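The Returns Table
A short story

The shop at Valgate sold lamps, kettles and extension cords, and in May it bought a pair of arms to do the repacking. 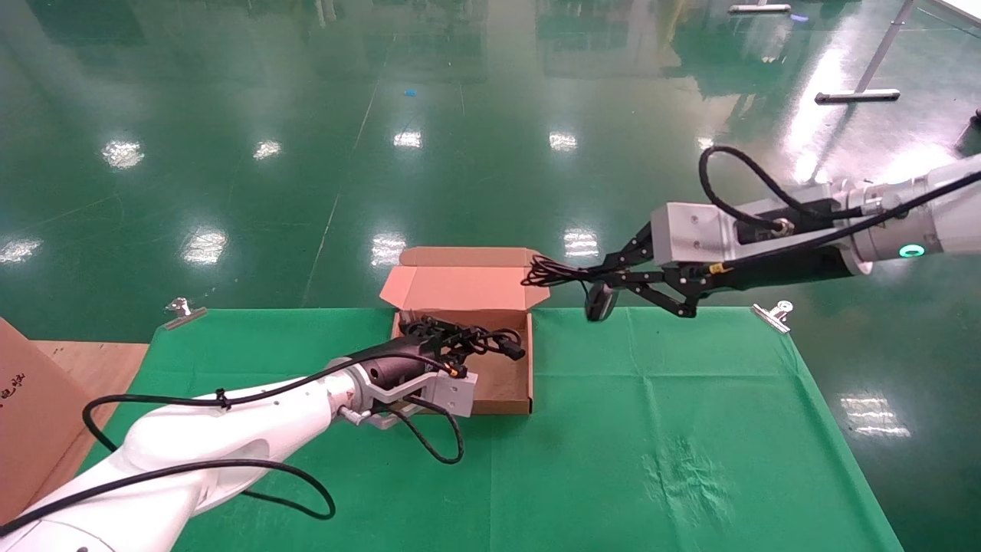

My mother had done that job for years. She could coil a cable without looking at it and talk on the phone the whole time. She drove over from Cutstead to watch the arms, and I brought her a chair.

"How long have they been on that one?" she asked.

"A while," I said.

One arm held on. The other lifted, stopped, and lifted again. The screen by the door said 88 percent confidence. She asked me what it was confident of, and I said I would find out.

By lunch they had finished 2 boxes. The order from Skusdale was for 800. She ate her sandwich and kept watching – she had always liked to see how other people worked.

"It doesn't get cross," she said. "I used to get cross."

After lunch the screen said 97. She pulled her chair closer and told the left arm to let go a little.

Comments (3)

rungrueang_reader: My dad packed returns too. He would have talked to it as well.

kettleandcord: So did they get the order out or not?

M.: Liked the chair. Is there a second part?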